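**mugi_jimu** 1月13日

マンスリー寄付のシステム移行、やったことある団体いますか。急ぎです。
今Fivbyで月額の人が232人。これをJorkulanoに移したい。でもカード情報は引き継げないと言われて、全員に再登録お願いするしかないらしい。
9月に理事会で「移行する」とだけ決まってて、やり方は丸投げ。減るのは覚悟してるけど、どのくらい減るもんなのか。経験者いたら教えてほしいです。
領収書の出し方もついでに聞きたい。

---

**kawara3**

去年やった。結論、減る。
うちはもっと小さい団体だけど、案内メール1本目で動いてくれたの51人。残りはほぼ無反応。2本目でちょっと増えて、3本目はほとんど効かなかった。
ハガキのほうが効いた気がする。数は取ってないのですまん

---

**tonbo_no_hane**

そもそもなんで移すの?
手数料なら正直そんな変わらんと思う。減った寄付者の分を手数料の差で取り返すのに何年かかるか計算した?

---

**mugi_jimu**

>なんで移すの

手数料もだけど一番は名簿。Fivbyから落としたCSVを毎月手で名簿に貼ってて、住所変更が反映されない。年末の領収書が毎年64通くらい戻ってくる。封筒代と切手代と、あと再送の手間がきつい。
Jorkulanoは寄付者が自分で住所直せるので。

---

**tonbo_no_hane**

それは移行じゃなくて名簿の問題では。
年末に「住所変わってませんか」メール1本出せば半分は減るよ、戻り。うちはそれで済んでる。232人に再登録させるほうがよっぽど乱暴だと思う

---

**kawara3**

いや住所確認メールは出しても返ってこないんだわ…。
返してくれる人はそもそも引っ越したとき連絡くれる人

---

**shiosai_npo**

横から。うちはBrolavoraからJorkulanoに移した組です。
やったこと順番に書きます。長いです

まず全員一斉に案内しなかった。金額で分けて、月500円の人は一番最後。先に高額の人、というか付き合いの長い人から電話。電話で嫌がられるかと思ったら、近況聞かれてそのまま話し込む感じで、一日に何件も回れなかったです。それは計算外。

次に旧システムの課金はすぐ止めない。並行で回す。新しいほうに登録が入ったの確認してから、その人だけ旧を止める。これを逆にやると二重引き落としか空白の月ができます。うちは一回二重をやって、お詫びの電話をしました。怒られはしなかったけど胃が痛かった。確認は二人でやったほうがいい。

メールの件名は「お手続きのお願い」だと開かれない。迷惑メールに見えるので。団体名と「毎月のご寄付について」だけにしたら開封がましになりました。
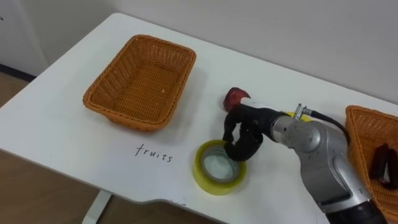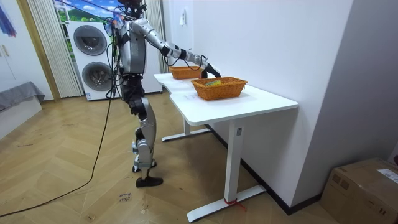
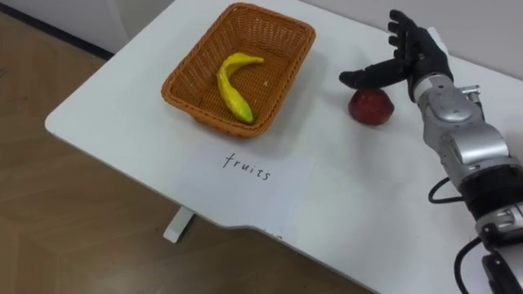

続き。再登録のついでに増額のお願いを入れるかどうかで内部が揉めました。うちは入れなかった。手間をかけさせてる時に金額の話は失礼だろうということで。入れた団体もあると聞くので正解は分かりません。

あと締切は書いたほうがいいです。「いつでも」と書くと本当にいつでもになる

---

**mugi_jimu**

めちゃくちゃ助かります。並行で回すの考えてなかった。
旧と新、両方の月額利用料かかりますよね?その期間どれくらい見ました?

---

**shiosai_npo**

かかります。三か月で組んで、結局五か月。
予算は多めに見といてください

---

**pen_to_inkan**

増額の話、自分は入れる派。
再登録って寄付者が一番真剣に自分の寄付のこと考える瞬間なので、選択肢として高い金額のボタンを置いておくだけなら失礼でも何でもない。文面でお願いするから嫌がられる。フォームに並べるだけでいい

---

**tonbo_no_hane**

それやって初期値を高いほうにしてる団体あったよね。あれは最悪。
間違えて登録した人から問い合わせ来て、返金して、辞められて、って流れ

---

**pen_to_inkan**

初期値は元の金額に決まってるでしょ。そこまでは言ってない

---

**tonbo_no_hane**

言ってないけどやる人がいるから書いた。
で、元の金額を初期値にするには一人ずつ別のリンク送る必要があるんだけど、それできるの?Jorkulano

---

**shiosai_npo**

できます。ただ自動じゃないです。金額ごとに申込ページを複製して、そのURLを送り分け。500円用、千円用みたいに。一人ずつではない。
半端な金額の人が何人かいて、そこは手動でした

---

**kawara3**

うちはそれ知らなくて全員同じページに飛ばした。下げた人けっこういた。たぶん前いくらだったか覚えてない
先に知りたかった

---

**mugi_jimu**

領収書のほうはどうでしょう。年の途中で移すと、前半Fivby、後半Jorkulanoで二枚になる?

---

**pen_to_inkan**

団体が発行するんだから、合算して一枚で出せばいいだけ。システムの自動発行に頼るから二枚になる。
ただ日付の扱いだけ注意。カードの決済日か団体への入金日か、団体によって運用が違うし、年末またぎで混ざると面倒。自分とこの決まりを所轄か税理士に確認して。ここの書き込みで決めないほうがいい

---

**shiosai_npo**

うちは二枚で出しました。合算の作業する人手がなかったので。
送り状に「今年は二枚になります」と一行入れたら問い合わせはほとんどなし

---

**hako_niwa**

流れ読まずにすみません、Haqueの助成って移行費用に使えますか?組織基盤強化の枠があったとおもうんですが

---

**kawara3**

Haqueは前に問い合わせたけど、システムの月額は対象外って返事だった。初期設定を外注する分は相談してくれと。募集要項変わってるかもなので直接聞いたほうが早い

---

**hako_niwa**

ありがとうございます、聞いてみます

---

**tonbo_no_hane**

まだ反対だけど、やるなら繁忙期は避けて。年末にかぶせると通常の寄付の受付まで止まる。うちの隣の団体がそれで死んでた

---

**mugi_jimu**

みなさんありがとうございます。とりあえず

- 一斉はやめる、長い人から電話
- 並行期間は五か月で予算出しなおす
- 金額ごとにページ複製
- 増額は保留(理事会で揉めそう)
- 領収書は税理士に確認してから

でいきます。住所確認メールも今年の分は先に出します、tonboさんの言うとおりそれはすぐできるので。
電話の台本、もし公開できる方いたら見せてもらえると嬉しいです

---

**shiosai_npo**

台本ありますが団体名とか入ってるので消してから上げます。週明けになるかもです。
最初の一言だけ先に書くと「ご寄付のお願いのお電話ではないのですが」です。これ言わないと切られまs

---

**kawara3**

わかる。それ言った瞬間に声が変わる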